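How to Read a Mission Conference Report Before Your Church Gives Money

By Jessie Gourlay

Every August our church gets a stack of reports from people who went to a conference somewhere and came home excited. I sat on the missions team at Dudwood for years and I've read more than 111 of them. Most are sincere. Very few tell you anything you could act on. These are the steps I use now.

Step 1. Find the attendance number and ask what it counts. The Vasham youth gathering reported 2,307 delegates one year. The sign-in sheets had 1,562 names. The bigger number was everybody who had filled in the online form, including people who never bought a plane ticket.

Step 2. Cross out the words "strategic," "historic" and "unprecedented." Read what's left. If a paragraph disappears, so did the news.

Step 3. Look for a name next to each promise. "The network will train young leaders" is a wish. "Renu Nautiyal will run a training weekend in Hulme for 20 youth leaders" is something you can phone her about in six months.

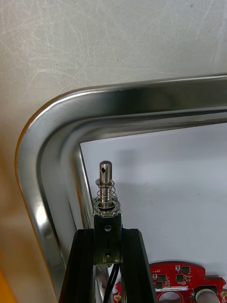
What if the report has no names or dates in it at all?
Write back and ask for them before the team votes. Give the sender two weeks, and put the request on hold if you get another brochure.

Step 4. Separate travel from ministry. Ask for both totals on one page. I have nothing against people meeting face to face, but I'd like to know what the flights cost before I'm told what the Spirit did.

Step 5. Call somebody who was there and didn't write the report. When I called Darren Hebden after the Bavwood assembly, he said the prayer sessions were the best part and the regional planning meeting had been dropped for lack of time. The report gave that meeting half a page.

Step 6. Keep last year's report and lay it beside the new one. Mark any goal that shows up in both with the year changed. I use a yellow highlighter and go through a lot of them.

If the answers hold up, give, and give without strings. If they don't, say so in writing and keep a copy with the minutes.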